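3.2 Storage of household items and the time until they are used again

Our second question is how people in small apartments decide where to keep things that they do not need every day.
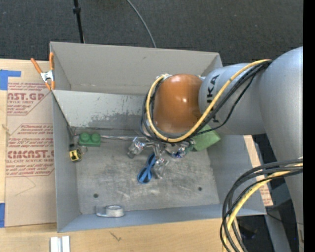
In the first round of interviews, most households described two kinds of storage. The first kind is near: a drawer in the kitchen, a shelf beside the door, the upper part of a closet. The second kind is far: the cellar, a rented unit, the home of a parent. We call the movement of an item from near storage to far storage a transfer. A transfer is seldom planned. In the interviews it was usually connected with another event, such as a visit of relatives, the birth of a child or a repair in the apartment.

The sample consists of 72 households in two towns, Standano and Lerkard. In Standano the apartments are mostly older and have a cellar room of their own. In Lerkard the buildings are newer, and the tenants share one common room on the ground floor, where every tenant has a locked compartment. We expected that tenants in Lerkard would make fewer transfers, as the compartments are small and other people can look into them. This expectation was confirmed only partly. Tenants in Lerkard made fewer transfers in winter, but in October, when summer clothes and fans are put away, the two towns did not differ.

Each household received a paper diary and a set of 100 numbered stickers. The participants were asked to put a sticker on an item when it was transferred and to write down the number, the kind of item and the reason. When the item was taken back, they wrote the date of return next to the same number. Participants were free to choose what counts as one item. Some of them put one sticker on a full bag of clothes, and others marked each coat in it. We did not correct these differences, but we return to them in Section 5. The diary design is adapted from our pilot study in Tillis, in which the participants had to fill in one page every evening. Many of them found this tiring and stopped early, so in the present study an entry was required only when a transfer took place.

Of the complete diaries, 47 contain at least one return. Returned items are mainly seasonal: blankets, boots, sports equipment and decorations. Kitchen appliances were transferred often and came back seldom. One participant in Standano wrote that she had bought a second mixer, although she knew very well that the first one was in the cellar - she did not want to carry it up the stairs. Similar remarks appear in other diaries, and the stairs are mentioned more often than the lack of space. Books form a group of their own. They were transferred in large boxes, and when a box came back, it was in most cases for only one book.

The reasons given at the time of transfer can be divided into two groups. In the first group the participant names a future use ("for the next winter", "when my sister visits"). In the second group the participant names only a feeling about the item ("too good to throw away", "it was expensive"). Items of the first group were returned much more often. This result is not surprising, but it has a practical side. A person who cannot name an occasion for the item at the moment of transfer will probably not look for it later.

Figure 3. Open storage bin on a wooden tabletop.

We also asked how participants find an item again. In the closing questionnaire, which allowed 200 words for each free answer, many of them wrote that they remember the container better than the place. They spoke of the blue suitcase or the box from the old television, and from there they remembered the rest. Labels were rare. Participants who used the planning sheets of the Sima housing program had written labels on their boxes, but some of these labels were years old and no longer agreed with the contents. For this reason we treat a label in the analysis as information about the first use of a container, and its present contents were taken from the diary only.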